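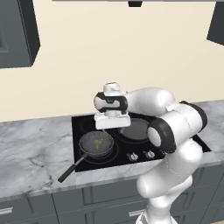 Störungsprotokoll Kochfeld, Teeküche 2. OG, Standort Flurkau
Gemeldet von: Griet Vanhove
Bearbeitung: Lieven Koster, Haustechnik
Status: gelöst, Nachkontrolle offen

Fehlerbild laut Meldung
Das Kochfeld schaltet sich während des Betriebs ab. Eine Fehlermeldung erscheint nicht, nur ein kurzer Ton. Danach lässt es sich mehrere Minuten lang nicht einschalten. Tritt vor allem mittags auf, wenn mehrere Zonen laufen. Morgens beim Teewasser bisher keine Probleme.

Erste Rückfragen
Frau Vanhove gibt an, dass der Fehler seit Anfang September besteht. Vorher lief das Gerät unauffällig. Die Sicherung im Etagenverteiler ist nie gefallen, das Licht über der Arbeitsplatte bleibt an. Kindersicherung wurde geprüft und war aus. Das Bedienfeld wurde nach dem Abschalten trockengewischt, ohne Wirkung.

Prüfung 1, Freitag, 9:40 Uhr
Spannung am Anschluss gemessen, alle Phasen in Ordnung. Klemmen nachgezogen, keine Verfärbung. Eine Zone auf mittlerer Stufe 40 Minuten betrieben, keine Abschaltung. Fehler so nicht reproduzierbar.

Prüfung 2, Freitag, 11:15 Uhr
Mehrere Zonen gleichzeitig auf hoher Stufe. Abschaltung nach gut einer Viertelstunde, mit Ton wie beschrieben. Temperatur im Schrank unter dem Kochfeld zu diesem Zeitpunkt: über 60 Grad. Nach Öffnen der Schranktür ließ sich das Gerät deutlich früher wieder einschalten. Damit Verdacht auf Übertemperaturschutz.

Rücksprache mit Wim Hoekstra (Tallgate, Küchenmontage)
Herr Hoekstra bestätigt, dass der Schutz bei diesem Gerätetyp ohne Anzeige auslöst. Er fragt nach dem Luftspalt an der Schrankrückwand und nach Änderungen am Unterschrank. Im August wurde dort ein zusätzlicher Einlegeboden montiert, Auftrag kam von Reinaldo Fagundes wegen der Vorräte. Der Boden sitzt direkt unter dem Lüfter und reicht bis an die Rückwand. Laut Montageblatt müssen hinten 3 cm frei bleiben. Außerdem standen Kartons mit Backpapier bis knapp unter das Gerät.

Maßnahmen
- Einlegeboden ausgebaut, gekürzt, eine Rasterstufe tiefer wieder eingesetzt
- Lüftergitter abgesaugt, war stark mit Staub zugesetzt
- Kartons in den Hochschrank geräumt
- Aufkleber "Nichts direkt unter dem Kochfeld lagern" innen an der Schranktür angebracht

Prüfung 3, Freitag, 14:30 Uhr
Gleiche Belastung wie bei Prüfung 2, diesmal 75 Minuten am Stück. Keine Abschaltung. Der Lüfter läuft hörbar an und nach dem Ausschalten noch einige Minuten nach. Das Nachlaufen ist normal, bitte nicht als neue Störung melden.

Kommentar Nathalie Verbruggen
Gibt es das Problem auch in der Küche im Erdgeschoss? Dort wurde der gleiche Boden bestellt.

Antwort Lieven Koster
Ja, Boden liegt noch verpackt im Lager. Wird vor dem Einbau auf das gleiche Maß gekürzt. Eigenes Ticket ist angelegt.

Offen
Nachkontrolle des Lüftergitters beim nächsten Rundgang. Falls es trotz freiem Luftspalt wieder zu Abschaltungen kommt, bitte Uhrzeit und Kochstufen notieren und hier eintragen. Dann wird der Temperaturfühler getauscht, Herr Hoekstra hat das Teil vorrätig.

Kontakt Haustechnik | © Stusex Gebäudeservice | Nach oben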